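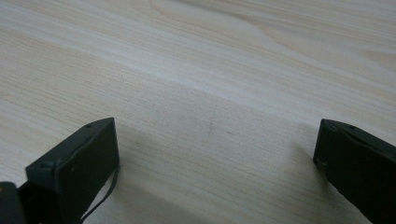

Our group picked tidying for the project because we all thought it would be easy. It was not easy! We had one table, a wire basket, a cup and a question: how does the way you put things away change how long it takes and how annoyed you get? I'm writing up the basket part, and the others are doing the drawers and the shelf.

Let me start with the table, because I ended up caring about it way more than I expected. It's a light wood one with a soft grain, and we called it Zituda (every table in our project got a name, it made the notes easier to read). Pale wood is great for this kind of thing. Dark stuff stands out on it right away, so a black basket is easy to find without really looking. Pale gray on pale wood is a bit sneakier, and I think that slowed me down at the beginning.

The task itself was simple. You pick up the cup, bring it over to the basket, put it in, take it out again, and repeat. We did it in two ways. In the first one, which we called Jiro, the basket stayed in the same spot the whole time. In the second one, Leblanc, it got moved between tries and you had to find a new way in – over the side, over the corner, whatever worked.

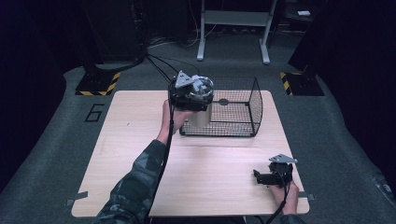
The gray cup held up over the near corner of the wire basket.

All together we logged 288 tries over 33 sessions, starting in March. I went in sure that the fixed basket would win by a mile. It did win on speed, but the gap got a lot smaller once people had practiced, and by the last few sessions I could barely tell the two apart in my own notes. What stayed different was the mood. People wrote "boring" next to Jiro again and again, and they wrote all kinds of things next to Leblanc (some of them not fit for a school report). 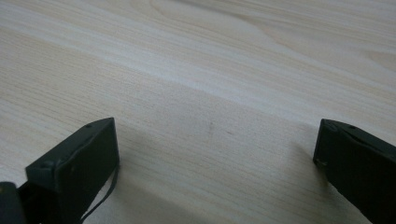
The other thing I noticed is how much the rim of a basket matters. If you come in low you bump it, and then you have to back up and start over. Coming in high felt slow but saved time in the end, at least for me. I also liked that it was wire mesh – you can see what's inside from the side, so you don't have to lean over to check.

If I did it again I would use more than one kind of cup, and I'd write my notes the same day. Two of my sessions have almost nothing written down except the number of tries, and I had to leave them out of the mood part. The drawer results go up next week, once we agree on how to count a drawer that only closes halfway.

Posted July 12, 2023
Filed under: Student Projects, Home & Organizing
3912 views | 2 shares

3 comments

ikura_fan: Coming in high over the rim is how I load my dish rack too. Never thought of timing it!

papercrane: Did the same people do both versions? I'd guess whoever did Jiro first got faster at Leblanc.

mossyshelf: Waiting for the drawers. Mine all close halfway.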